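Does a two-week gap mess up my unemployment claim?
Posted by Bhavana Kandasamy, 22 Apr 2025
3 answers | 2 shares

I got laid off from Rultent last month and I've been filing my weekly claims like a good girl ever since. Then a temp agency got me a short job at Hirano, and I was so busy I skipped filing while I was there. It's over now, and the site says my claim is "inactive." Do I have to start from scratch? My weekly amount was $320 and I'd really hate to lose that!

Rosaire Friesen answered:
Deep breath, you're probably fine. Same thing happened to me after I left Zoseck. In most states you don't file a whole new claim, you reopen the old one (look for "reopen" or "additional claim" once you log in). Do it this week if you can -- mine started again from the Sunday of the week I reopened it, and they wouldn't go back any further. They'll ask for your last employer, and with a temp job that's usually the agency, so have its address handy, plus your last day and what you made before taxes.

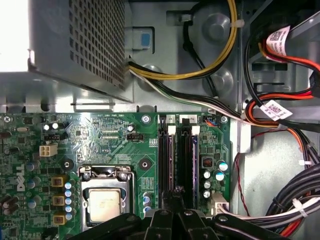 Inside a Dell desktop, power supply at upper left

One more thing I forgot: some states want you to call the agency and ask for another assignment before you claim again. Mine did, and my payments sat for 3 weeks while they sorted it out. Write down who you talked to and when!

Yevdokiia Kravchuk answered:
Just call them. I was on hold forever but the lady fixed it.

Sidra Arain answered:
What Rosaire said, but check your state's rules on the waiting week too. I was worried I'd have to serve a second one and I didn't, it was all the same benefit year. Also report the Hirano money even if it was only $300 -- they do match it up later and you don't want an overpayment letter in July.

Contact us | Copyright Demthorpe Community Help | Back to top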